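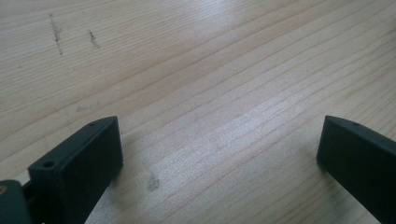 Pale wood tabletop, two dark scratch marks.

Fostovell Lease Desk, reviewed by Harish Pant

Fostovell is a lease tracking tool for commercial landlords. I ran it for 14 weeks on a mixed portfolio of 263 leases, most of them small office and retail units, with a few industrial yards.

Import is by spreadsheet. Dates and base rent came across cleanly. Stepped rents did not: any lease with more than three steps lost the later ones, and Babita Tomar in our accounts office keyed them back in by hand. Support confirmed the limit and gave no date for a fix.

The critical date alerts are the best part. Break options, renewals and rent reviews each take their own notice period, and the alert goes to a named person plus a backup. The default is 30 days - too short for most break clauses, so change it before going live.

Expense reconciliation is adequate. Caps and base years are supported, gross-up is not. Plarum handles gross-up better but charges per building, and its reports are slow to load.

Permissions work at property level only. An outside broker given access to one suite can see the rent on every other suite in the building.

Suitable for owners with simple leases and a small team. Larger owners should wait for the stepped rent fix.

Rating: 3 out of 5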